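Ticket 341 – fitted sheet rides up on the wall side, room 7, Trullton

**Reported:** Cream sheet won't lie flat. It bunches along the wall and the back edge lifts.

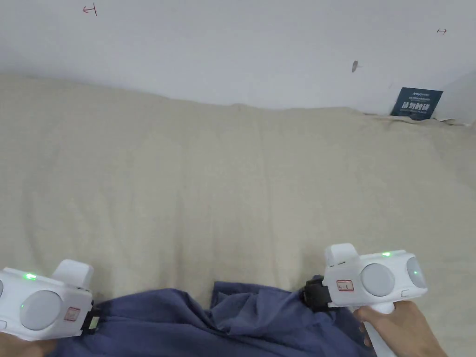 ## Checks

- Label says Kabbaj, 300 thread count. Right size for the mattress.
- Elastic is fine on all corners.
- Mattress sits tight to the wall, so the back hem is hard to reach.

Pulled the bed out 6 inches, tucked the back hem first, then the front.

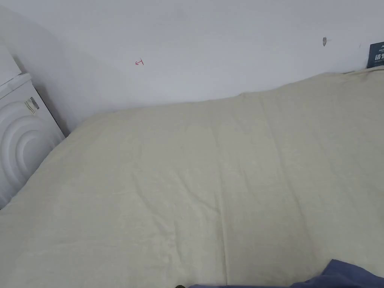 Small creases can stay – they don't need ironing. Red marks on the wall go on the July paint list.

**Status:** open, waiting on sheet clips from Utano.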